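Home | About | News | Products | Press | Contact

We use cookies to make your visit better. By continuing you agree to our cookie policy. Accept | Settings

PRESS RELEASE

Wokenberg brings the shallow drawer back to the shared kitchen

Ulell, December. Wokenberg, the maker of storage furniture for kitchens and workrooms, announces today a new service for offices, studios and small shops whose shared kitchens have become difficult to keep in order. The service has the name Altora. It combines a low gray drawer cabinet with a sorting visit, during which our team helps the customer to decide what stays, what goes, and in which drawer each thing will live.

The idea came from our own customers. For many years we have delivered flat drawer cabinets to print shops and drawing offices, where they hold large paper. When we visited these customers again, we noticed that the cabinets had often moved to the kitchen. Paper was gone from them. People were keeping in them tea, napkins, spare bags, filters, cables for the kettle, and many small things which have no other home. The customers were happy with the furniture and less happy with what was happening inside it.

A shallow drawer has one big advantage: things cannot be stacked very high in it. When it is opened, most of the contents can be seen at once. But the same drawer also has a weak side. If it is filled a little over its limit, it does not close completely, and then it stays like this for months. Bags are the most usual reason. They weigh nothing, they take the shape of any space, and every person believes that one more will fit.

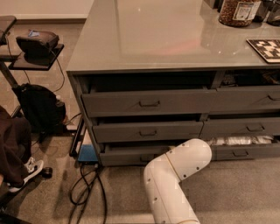 Wokenberg Press Office

Plastic bags in a lower drawer, as in the cabinet shown, are where an Altora visit normally begins. The bags are taken out, flattened and folded, and only the quantity which fits under the edge of the drawer goes back. After this, the other drawers are opened one after another, from the bottom to the top. We recommend this order because the heavy things should finish low and the things of every day should finish high.

The top surface is treated separately. Our advice is to leave on it only what is used daily, for example one tall clear jar with a label, and to keep the remaining area free for working. A glossy top is easy to wipe, but only if there is not much to lift first.

The visit takes 4 hours and is done by 2 people from our team. It includes:

- emptying and cleaning of all drawers
- sorting together with the customer
- folding of bags, cloths and paper goods
- a label for the inside of every drawer
- a short written plan, so that new colleagues can find things without asking

Customers who already have a drawer cabinet, also from another maker, can order the visit alone for 276 euros. The cabinet together with the visit has a price of 3599 euros, with delivery and placement included. Old furniture can be taken away on request.

Altora can be seen from this month in our showroom at the Mercado building in Ulell, on the ground floor. A cabinet is installed there next to a working kitchen, and visitors are invited to open the drawers and to bring their own difficult objects, so that we can try together where they fit. Coffee is served until five in the afternoon.

About Wokenberg

Wokenberg makes drawer cabinets, shelves and work tables in painted metal. The company has its workshop and its showroom in Ulell and delivers to business and private customers. Spare handles and drawer runners are available for all current models and for most of the older ones.

Photographs for the press and the price list can be requested through the contact form on our website.

Share 14 | Comments 0

Receive our news by e-mail: Subscribe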